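Looking after the block-sorting arm: workshop tips for a small bench cell

Reltivora bench notes, January 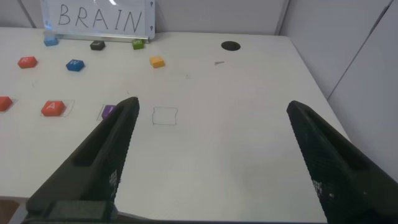
Before you switch anything on

Wipe the table first. A white top shows up most things, but slivers of rubber and plastic are easy to miss, and one of them under a block is enough to tip it a degree or two. The fingers then close on an edge instead of a face and the block comes up crooked. Use a dry microfibre cloth and work towards yourself, away from the back wall, so the dirt does not end up along the ledge.

Do not spray cleaner straight on to the table. Put it on the cloth. Any liquid that gets into the hole in the top will find its way to something you would prefer to keep dry.

Keep solvent off the drawn outlines. Thin lines will go with a damp cloth and a bit of rubbing, so clean up to the line and stop. We lost a whole set to an over-keen wipe with methylated spirit and had to measure every square again.

Marking out the squares

A spelling task needs a place for each letter, and the simplest way to give it one is to draw it. Use a hard pencil or a thin grey pen. Thick black lines look smart but they confuse the camera when a block covers part of one, and ours kept finding blocks that were only corners of squares.

Draw each outline 3 mm bigger than the block on every side. Any tighter and you can't tell a good placement from a lucky one. Any looser and blocks drift over the course of a session without anyone spotting it.

Stray marks matter more than you would think. Rub out practice lines and measuring ticks once the squares are checked. A plain white eraser does it, and brush up the crumbs afterwards.

If you redraw one square, redraw from the same fixed edge you used for the others. Measuring from its neighbour adds up the errors along the row.

The word sign

Ours is a small whiteboard stood at the back, with the word of the day written in capitals. Write it in thin pen and leave space between the letters. Short words are better for setting up. Five letters gives you a full row and still leaves pieces over to get in the way, and you want a few in the way.

Lean the sign at the same angle each time. If it slides, put a dab of removable putty behind it. Don't tape it to the wall, because the tape goes brittle and takes the paint with it.

Blocks can be parked along the ledge in front of the sign, but leave a finger's width between them. Remember the gripper has to get both fingers down either side, and the one at the back has a wall to miss.

Blocks

Wash them in warm water with a drop of washing-up liquid, once a week if they are handled a lot. Dry them properly. A wet block slips, and a glossy one slips worse.

Six-sided blocks are kinder to the gripper than they look, as long as two flat faces line up with the fingers. Square ones are less forgiving. If you are having trouble with pick-ups, start the day with the six-sided pieces and see whether the problem follows the shape or the arm.

Letters wear off. Faint ones should be touched up before the session and not during it. A paint pen with a fine tip works, left overnight. Keep a note of which colour carries which letter, because someone will ask.

Shiny or slightly see-through blocks can throw the camera off under a bright lamp. Turn the lamp to bounce off the wall before you start changing settings.

The fingers

Most of the trouble we have had with this cell came down to dirty fingers. The gripping faces are textured, and texture holds dust. Go over them with a soft toothbrush, dry, along the pattern one way and then the other. For anything greasy, use a cloth barely damp with soapy water and let the faces dry for 15 minutes before gripping anything.

Brush out the slots too. Fluff collects there and works its way down to the base.

Look at the tips from the side with the gripper closed on nothing. They should meet evenly. If you can see light at one end and none at the other, a finger has shifted. Slacken its screws, close the gripper gently on a flat steel rule, and tighten a little at a time, swapping from one screw to the other.

Don't use hand cream before you handle the blocks or the fingers. It sounds fussy. We chased a slipping fault for most of a Thursday and it was that.

Replacing worn fingers

Change both together, even if only one looks bad. A new face against an old one grips off-centre.

1. Open the gripper fully and park the arm low over the table.
2. Switch off at the wall and wait for the arm to settle. Support it with your hand if it has no brake.
3. Put a tea towel underneath to catch the screws. Cover the hole as well.
4. Take off one finger, fit its replacement, then do the other. That way you always have one in place to compare with.
5. Switch on, close slowly, and check the tips as above.
6. Run 30 pick-ups with a single block before you trust it with a row.

Our last pair did 159 sessions before the pattern went smooth near the tips. Hard plastic blocks will wear them sooner than soft ones.

The wrist camera

A camera on the wrist will always have the fingers in its view. Leave them there. It is handy to see the tips and the block together, and if the fingers have moved in the picture since last week then something has come loose.

Clean the lens with a proper lens cloth, never the table cloth. Check the mount with your fingertips for any wobble. After you touch the mount, do the calibration again, however small the nudge was.

Save one still from the same parked position every week — same height, same lamp — and keep them in a folder by month. Most slow faults show up there first.

Cables

Leave enough slack for the wrist to turn all the way in both directions, and move it through by hand with the power off to prove it. Fix the cable with hook-and-loop straps. Zip ties pulled tight will bite into the sleeve within a few months.

Any cable that runs down to the floor should go down the back corner, where feet don't.

A quick check when it misses

Block dropped on the way up: clean the fingers, then the block.

Block set down outside its square: check the table has not been leaned on, then redo the calibration.

Right place, wrong letter: look at the lamp and the state of the lettering.

Arm stops short near the wall: the safe limit is set too wide. Bring it in a little at a time with the speed turned down.

Gripper buzzes when closed: the force is set too high for the block. Turn it down until the noise stops, then up one step.

Putting it away

Park the arm clear of the table, fingers slightly open. Leaving them shut on a block overnight dents the faces. Blocks go in a lidded tub, sign face down on top. Switch off at the wall and put the lens cap on.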